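Drunari opens its test network to shops

Great news for anyone who has wanted to spend crypto on something ordinary! Drunari, the payments token built by Plikura, opened its public test network in February, and 195 shops and cafés in Miyazaki and Grurkbridge have already signed up to try it. The network settled 3152 payments on its first morning, which is a lovely start for a project run by a team of 28.

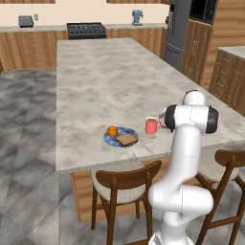
Tatsuya Nomura would like to see fees stay flat once real money is involved, and reckons small traders will walk away if they don't. It's a fair point, and Plikura has promised to publish its fee table before the main network goes live.

For now every payment uses test tokens with no cash value, so shops can practise refunds, split bills and end-of-day totals as often as they like. The wallet app works on older phones too (hurrah!), and a payment needs just 2 taps. Shops can apply until the end of the trial, and there's no joining fee.

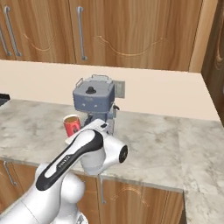 *Coffee machine and red cup on a marble worktop.*

Plikura will next test payments between the two towns, with results to be posted on the Drunari site.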